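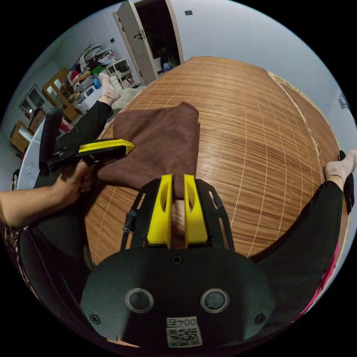

Brown towel, bamboo mat, vacation mode.

Okay, travel thread time! We just got back from Diltusgate and I have to tell you about the salt works, because I went in expecting half an hour of old pipes and came out three hours later with a bag of salt and a sunburned nose.

The place is called Herath and it sits a short walk uphill from the bus stop. The sign over the gate says 1552, and the oldest of the boiling houses still has its original stone floor (all wavy in the middle from people's feet, I loved it).

Tickets are 6 for adults and kids under ten get in free. Go in the morning if you can. We walked straight in at opening and by lunch the line was down past the bike racks.

You start in the brine cellar. It's cold down there, bring a sweater! There's a ladle by the well and they let you taste a drop off a little paper spoon. My daughter made a face I will treasure forever.
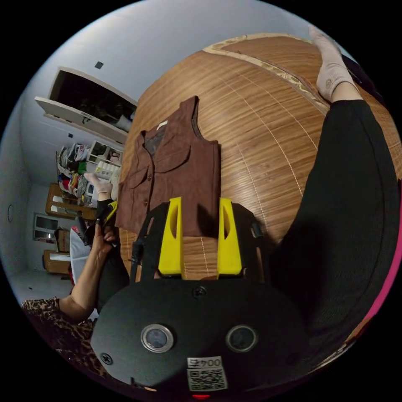
Then it's up 200 steps to the drying loft. My knees had opinions, but the smell up there is amazing - warm wood and something almost like the beach, and we were hours from any beach.

Best part for us was the raking. They do it in groups of around 15, everybody gets a long wooden rake, and you pull the salt to the edge of the pan while the steam rolls over you. The kids got a second turn and did not want to hand the rakes back.

The shop is small and pretty fair on prices. I got the smoked salt and a plain coarse one. The smoked one on a boiled egg, wow. I've had eggs four mornings running.

Lunch was at Cekell, the café across the lane. Get the potato pancakes. They come with a green sauce I've been trying to copy ever since and I'm nowhere close, so if you know what's in it please tell me!

We stayed over in Testside, two stops down the line. Quiet, easy to walk, good bakery right by the station. Last bus back from the salt works was at 5:40 when we went in August, and it was packed, so get there early if you want a seat.

Tomorrow I'll post about the lake path, including the wrong turn that got us to the goats.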